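Folding Cell FAQ – Setup and Upkeep
Written by Mirjana Ionescu, Mirnow
Updated July 31, 2019

I look after the two-arm folding cell, and I get the same questions over and over. So I finally wrote the answers down! If yours is missing, come find me or leave a note on the Jalteck shelf.

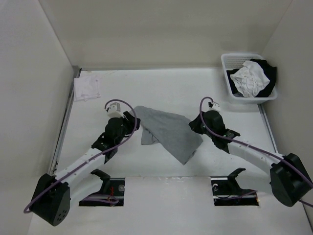
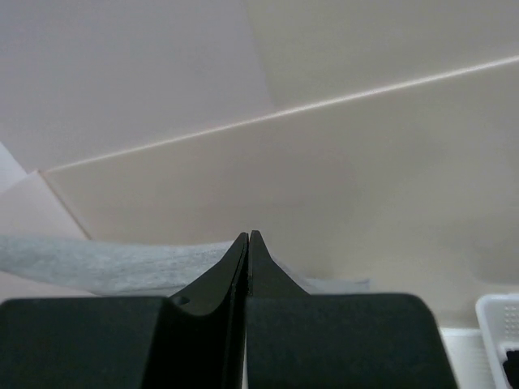
Gray cloth on the cell table, first with both arms, then close up at one gripper.

Which cloth do I use for a setup check?
A plain one, no print and no thick hems. I start with it flat and let the arms work at the edges, one each side. If a gripper misses a thin edge, that's usually a height problem and you can fix it in a few minutes.

How do I know the fingertips are lined up?
Close them slowly and look straight down the seam between the tips. You want an even line the whole way. If one tip sits proud of the other, loosen the finger, nudge it, tighten it up and look again (I normally need 3 tries, so don't feel bad).

How often do you clean the grippers?
Every 500 folds, or sooner if we've been running anything fuzzy. Lint loves the gaps between the finger bodies. Soft brush first, then a dry wipe. Please no spray cleaner – it leaves a film and the cloth starts to slide.

What about the purple cables?
Move each arm through its full reach by hand speed and watch the loop at the elbow. It should swing freely and never pull tight at the wrist. I re-dressed both cables in February and they've behaved since, but I still check every time I change a program.

Can I move the basket?
You can, but put it back in its corner before you hit start. The programs expect it there. Same goes for the folded stack on the other side.

The arm stopped with code 909. Did I break it?
Nope! On our setup that's my own code for a grip that closed on nothing. Lay the cloth out again, clear the code, run at low speed. If it comes back right away, check the fingertips as above.

Who do I call for spare parts?
Fingers come from Medrano, cables from Fuvent. Ask me before ordering though, I keep a few of each in the drawer under the bench.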